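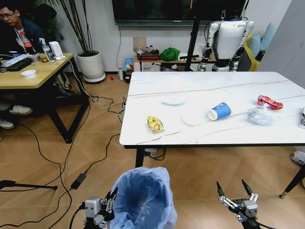 About Dokdale

Hi, I'm the one who answers the phone! I started Dokdale in 2000 with a bucket, a borrowed vacuum and 2 clients, and these days we look after 44 shared workspaces. Mess is our favourite thing (truly). Chip packets, paper cups, lolly wrappers left on the big table after lunch, we'll get the lot.
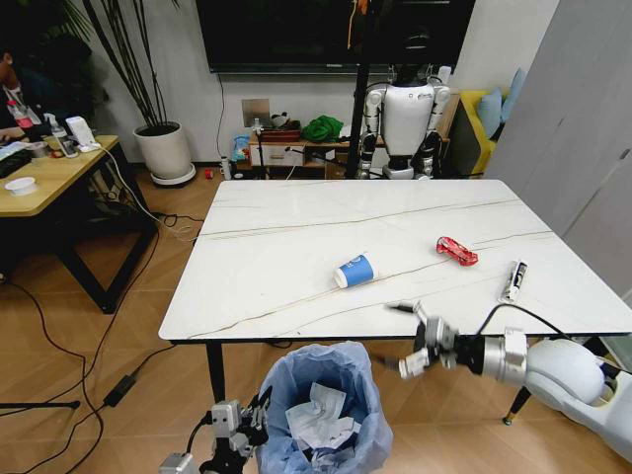
We also put a fresh liner in every bin and give marble-look tops a proper wipe, right to the corners. If your lunch table's a bit of a shocker, give us a bell before 2 and I'll pop round for a quote.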